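Can machines do the chores yet? My favourite question, and this week I'm stuck on fruit. Putting oranges away sounds like nothing, but they roll, they bruise, and no two are quite the same size!

1/ The reach

Four oranges out on a checked tablecloth, an open box beside them, jaws spread wide. Picking which one to go for is already a decision. 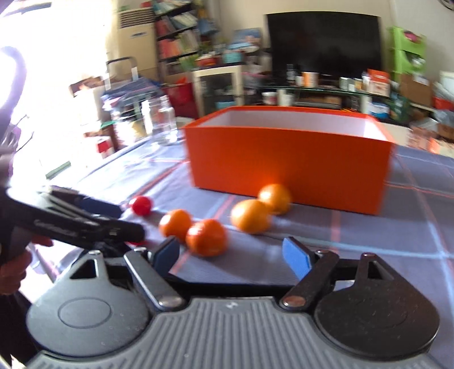
2/ The grip

Soft pads help so much here. Squeeze too little and you've dropped it, too much and it's juice. Blue rubber on both sides, one orange held over two others in the box (I could watch this all Friday).
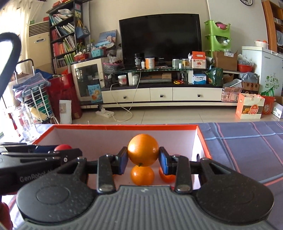
Sinan Toprak: Fine, but wake me when it can do a fitted sheet.

Ha, fair. Fruit first, though!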